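4. 底に残るもの

4.1 「とりあえず」の行き先

前の節で玄関と台所の話をしたので、ここからは箱の話をします。私がこの調査でいちばん楽しみにしていたのは、じつはこの部分です(共同で研究をしていたら、もっと前に持ってきなさいと言われたかもしれません。一人で書いているので後ろに取っておきました)。

片づけの聞き取りをしていると、どの家でもかなり早い段階で「とりあえず」という言葉が出てきます。とりあえずここに置いて、とりあえずまとめて、とりあえず入れておく。で、その「入れておく」の行き先を見せてもらうと、たいてい何かの箱なんですね。お菓子の缶、段ボール、使わなくなった洗い桶、子どもが小さいころのおもちゃ入れ。Staka地区で話を聞かせてもらった81世帯のうち、こういう入れ物がうちにはひとつもないと言い切った家は、ごくわずかでした。しかもそのうちの一軒では、帰りぎわに靴箱の上の菓子鉢を指して「あ、これかも」と言われて、玄関で靴を履いたままもう一度メモ帳を開くことになりました。

本稿ではこうした入れ物をまとめて「とりあえず箱」と呼びます。学術用語としては頼りない響きなのは承知しています。仮置き容器、未分類収納、一時保管箱など、もう少し立派な言い方もひととおり試しました。でも、聞き取りの場で「仮置き容器はありますか」と聞いたら、相手がきょとんとして黙ってしまったんです。「とりあえず入れておく箱、ありますか」と聞き直したとたんに、ああ、あるある、と立ち上がって取りに行ってくれました。調査の言葉は相手の動き出す言葉のほうがいい、と私は思っています。

さて、とりあえず箱には入るものと出るものがあります。入るほうは、みなさんよく覚えています。電池を替えたときに外したふた。洗濯ばさみの片割れ。どこかの家具についてきた六角レンチ。いつか使うはずの輪ゴム。出るほうになると、とたんに記憶があやしくなります。「必要なときに出す」とは言うのですが、最後に何を出したかを尋ねると、しばらく考えこんで、はさみ、とか、ガムテープ、という答えが返ってくる。どちらもたぶん、もともと居場所の決まっているもので、たまたま箱に紛れていただけなんですよね。

つまり、出て行くのは行き先のあるものばかりです。行き先のないものは出て行けない。出て行けないものがどうなるかというと、沈みます。文字どおり、箱の底に沈んでいくんです。

4.2 底をのぞく手順

沈んだものを見るには箱を空にすればよい、と最初は簡単に考えていました。ところが、よその家の箱をいきなりひっくり返すわけにもいきません。それに、ひっくり返すと底にあったものが一番上に来て、順番がめちゃくちゃになります。予備調査の一軒目でこれをやってしまい、床いっぱいに広がった小物を前に、家の人と二人でしばらく笑っていました。記録としては、ほぼ使えませんでした。

そこで本調査では、上から順に取り出してもらう方法に変えました。取り出すのは家の人、書くのは私です。取り出したものには、その場で名前をつけてもらいます。「ねじ」「たぶん傘の部品」「わからないけど大事なもの」「夫の」など、どんな呼び方でもかまいません。私のほうで言い換えることはしませんでした。呼び方のなかに、その人がそれをどう扱いたいかがずいぶん入っているからです(「夫の」という名前をもらった物が、かなりの数になったことをここに記しておきます)。

この手順に最後までつき合ってくださったのは27世帯です。みなさん、本当にありがとうございました。時間がかかるんです、これ。一つ取り出すごとに話が始まりますから。旅行先のClitportで拾ったという平たい石がひとつ出てきて、そこから魚のおいしかった店の話になり、店の隣の宿の布団が重かった話になり、気がつくとお茶が二杯目になっていた、ということもありました。石はそのまま箱に戻りました。

記録した物は全部で1,000点を超えました。数えるのも研究のうちなので数えましたが、正直なところ、途中で何をひとつと数えるかに悩んでばかりいました。たとえばクリップが鎖のようにつながっていたら、ひとつなのか、ばらばらに数えるのか。ふたのついた空き瓶のなかにボタンが入っていたら? 私は「家の人が一度につかんで出したものはひとつ」という決まりにしました。乱暴ですけれど、少なくとも手の動きには合っています。

4.3 層の話

上から順に出していくと、箱には層があることがわかってきます。地層みたいだ、とつい言いたくなりますし、実際に何人もの方が自分から「地層ですね」とおっしゃいました。ただ、私はこの言い方にちょっと引っかかっています。地層なら下へ行くほど古いはずですが、とりあえず箱ではそうとも限らないんです。

小さくて重いものは、あとから入れても下に潜ります。ねじ、硬貨、鍵。探しものをするたびに箱がかき回されて、そのすきまを縫って落ちていく。反対に、かさばって軽いものは、いつまでも上のほうに浮いています。ある家では、ひもの切れた麦わら帽子がずっと箱のふたのような役目をしていました。帽子をどけて、何かを入れて、また帽子を載せる。家の人は「帽子を入れている」とは思っていなくて、「帽子がある」と言っていました。この言い方の違い、私はとても好きです。

じゃあ底にあるのは小さくて重いものだけかというと、それも違います。底の面にぴたっと寝てしまう、平たいものがあるんですね。まな板のような形、敷物のような形、靴の中敷きのような形のもの。箱がまだ空に近いときに入れられて、そのまま床になってしまったものです。こういうものは上に何が来ても動きません。かき回す手も、平たいものの上をすべっていくだけです。聞き取りでも「そんなの入ってた?」と言われるのは、この種類がとびぬけて多かった。見えていないというより、見えているけれど底だと思われているんです。

もうひとつ、壁ぎわに立っているものがあります。箱の真ん中は手が入るのでよく動くのですが、壁ぎわは動きが少ない。角のある、どっしりした形のものは壁に寄って、そこで落ち着きます。とくに側面が斜めになった箱だと、上は広くて下が狭いので、縁のほうに置いたものもだんだん下へ寄ってきて、底の端で止まるようです。「ようです」と弱気に書いているのは、動いている途中を見たわけではなくて、出すときにどこにあったかを見ているだけだからです。

以上をまとめて、本稿では底に残るものを、沈んだもの、寝たもの、寄ったもの、と呼び分けることにします。分類としてきれいに分かれるわけではなく、寝たものの下に沈んだものが挟まっている、なんていうこともしょっちゅうです。布巾をめくったら下から鍵が出てきて、家じゅうが大騒ぎになったお宅がありました。合鍵をつくり直したあとだったそうです。

4.4 箱の素材と音

入れ物の素材についても少し書かせてください。本題からそれるように見えますが、あとで効いてきます。

段ボールやかごの場合、物を入れるときにあまり音がしません。ぽす、という感じです。これに対して缶や金属の箱は、入れると鳴ります。しかも、空に近いほどよく鳴ります。この音のことを、こちらから聞いていないのに話してくださる方が多くて驚きました。「夜は入れにくい」「音がするから、入れたことが家族にばれる」「カランというと、捨てた感じがして気持ちいい」。三つ目の方は、実際には捨てていないのに捨てた気持ちになれるのがいい、と言って、自分で言ってからご自分で笑っていました。

私も試してみたくなって、Lukbyの中古品売り場で金属の箱を買い、研究室に置いてみました。Lukbyは駅の裏にある古道具の店で、台所のものから事務所のものまで、とにかく大きいものから順に奥へ積んであります。底にすり傷のついた箱というのは、なかなか味があるものです。何かが置かれて、引きずられて、また置かれて、ということがいくらでも想像できてしまう。もっとも、傷から入っていたものを言い当てることはできません。そこは欲張らないことにします。

研究室に置いて気づいたのは、金属の箱は中が明るいということでした。段ボールの底は暗くて、のぞき込んでも物が影に沈みますが、金属だと壁がぼんやり光を返してくれます。色のはっきりした物を壁の近くに置くと、壁のほうにもその色がうっすらと乗る。これがけっこう便利で、直接は見えにくいところに何かあるなと、色で気づくことがあるんです。Atallah通りの集合住宅で聞いた話にも似たものがあって、その方は流しの下の金属のバケツをとりあえず箱にしていらして、「赤いものを入れておくと、どこにあるか壁を見ればわかる」とおっしゃっていました。生活の知恵と呼んでいいのか迷うところですが、私はまねしています。

反対に、暗い色のものは金属の箱でも見落とされます。黒っぽくて薄くて小さいものが、ほかのものの下から少しだけ顔を出している、というのが一番やっかいです。影だと思って通り過ぎてしまう。取り出しの記録を見返すと、「あ、まだあった」という言葉のあとに続く物は、暗い色で平たいものに偏っていました。数の上での検討は、物の色をきちんと測って記録していなかったので、今回はできません。最初から色見本を持って行けばよかったと、これは心から悔やんでいます。

4.5 名前のつかないもの

取り出しの途中で、手がぴたりと止まることがあります。何だかわからないものが出てきたときです。

わからないといっても、わからなさにはいろいろあります。まず、何の部品かわからないもの。これは形がはっきりしていて、何かの一部だということまではわかる。穴があいていたり、爪がついていたりして、相手がいたことが伝わってきます。みなさん、これが捨てられません。捨てたとたんに相手が見つかる、と信じている方がとても多いです。

次に、何の形かはわかるのに、それではないもの。私が面白いと思うのはこちらです。ビーチサンダルの底に見えるけれど、サンダルなら鼻緒はどうした、というようなもの。積み木のようだけれど、うちに積み木で遊ぶ子はいない、というようなもの。こういうものには、たいてい「〜みたいなの」という名前がつきます。サンダルみたいなの、積み木みたいなの、せっけんみたいなの。そして「みたいなの」がついたものは、部品とは逆に、あまり惜しまれないんです。惜しまれないのに、やっぱり箱に戻る。どの分類のごみに出せばいいかわからないからだ、と説明してくださった方がいて、なるほどなあと思いました。名前がないと、捨てる袋も決まらないわけです。

Staka地区のごみの出し方は細かく分かれていて、冷蔵庫の横に表を貼っているお宅をたくさん見ました。表には物の名前が五十音順に並んでいます。「みたいなの」は、そこに載っていません。行き先の決まらないものが沈んでいくという4.1の話は、収納の場所だけでなく、捨てる場所についても言えそうです。置く場所がないし、捨てる場所もない。それで底にいる。

呼び方についてもう少しだけ。家族がそろっているときに取り出しをすると、ひとつの物に名前が二つつくことがあります。「青いやつ」と「ぺたんこのやつ」、「赤いの」と「四角いの」。色で呼ぶ人は遠くから見ている人で、形で呼ぶ人はさわったことのある人なのでは、という仮説を私は一時期かなり気に入っていたのですが、確かめようとして何度か聞いてみたところ、さわったことがないのに形で呼ぶ人もふつうにいて、あっさりしぼんでしまいました。記念にここに書いておきます。

4.6 空にしない片づけ

ところで、とりあえず箱の片づけというと、空にするのがゴールだと思いませんか。私もそう思っていました。予備調査の計画書には、はずかしながら「完全に空になるまでの時間を測る」と書いてあります。

測れませんでした。空にならないからです。取り出しが終わって、さあ全部出ましたねというところで、家の人はいったん箱の底を拭いて(拭かないお宅もあります)、それから、いくつかを戻します。戻すことに迷いがありません。これはいる、これはまあ、入れとく。そして戻されるものは、底にあったものが多いんです。上のほうにあったはさみやガムテープは引き出しへ帰って行き、寝たものと寄ったものは、もとの場所に近いところへ戻っていきます。壁ぎわにあったものを、わざわざまた壁ぎわに置く方を見たときは、声が出そうになりました。理由をうかがうと「ここにあったから」とのこと。

こうしてみると、底にほんの少しだけ物がある箱というのは、片づけの途中の姿とも、片づいた姿とも言えます。見ただけでは区別がつきません。図4もそうやって見てもらえたらと思います。大きな灰青色の金属の箱で、側面は高くて、底に向かって傾いています。底にあるのは、家で見かけるような小物が少しだけです。濃い青の細長いもの、これなどは4.5で書いた「サンダルみたいなの」の見本のようで、底に斜めに寝ています。その左下からは暗い色の平たいものが少しのぞいていて、私は最初にこれを見落としました。壁の近くにある赤みの強いオレンジ色のものは、下のほうが箱のように張り出した形をしています。積み木みたいなの、と呼ばれそうです。すぐ上の壁に赤みがうっすら映っているところも、4.4のバケツの話を思い出しながら見てください。

この図を何人かに見せて、片づいていると思うかどうか尋ねたことがあります。きちんとした調査ではなく、休憩室でお茶を飲みながらの雑談です。答えはきれいに割れました。片づいていると言う人は、底がよく見えていることを理由に挙げます。片づいていないと言う人は、残っているものを指します。どちらも同じところを見ているのに、底を見るか物を見るかで答えが変わる。私自身は、聞かれるたびに答えが変わるので、どちらの側にも数えていません。

ただ、話を聞くうちに、もうひとつの見方があることにも気づかされました。ある人が「これで片づいているかどうかは、次に何か入るかどうかでしょう」と言ったんです。次に何かを入れられるなら、箱としては十分に片づいている。たしかに、聞き取りに協力してくださったお宅でも、取り出しのあとに満足そうな顔をされるのは、物を捨てたときよりも、箱に余裕ができたときでした。「まだ入る」とうれしそうにおっしゃるんですよね。まだ入る、は片づけの言葉としてはだいぶ危ないと思うのですが、とてもいい声で言われるので、私もいっしょにうなずいていました。

調査を始めてから2年がたって、最初のころに取り出しをしたお宅を再訪する機会も出てきました。8月にうかがった一軒では、箱は前とほとんど同じくらいまでいっぱいになっていて、家の人は少しきまり悪そうにしながら、それでもふたを開けて見せてくださいました。上のほうは知らないものばかりです。時間がなくて底まで見ることはできなかったのですが、手を入れて探ってみた家の人が「あ、ぺたんこのやつ、まだいる」と言いました。この「いる」についても本当は何か書きたいのですが、再訪の記録がそろってからにします。

なお、取り出しの記録で物の呼び名をそのまま載せることについては、すべてのお宅から了承をいただいています。「夫の」と名づけられた物については、可能なかぎりご本人にも確認しました。半分くらいは、ご本人のものではないとのことでした。

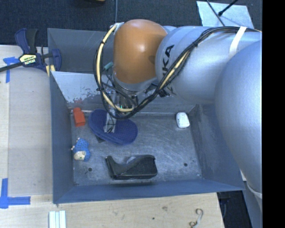
図4 金属の箱の底に残ったもの。濃い青の細長いものが「寝たもの」、左の壁に近い赤橙色のものが「寄ったもの」にあたる。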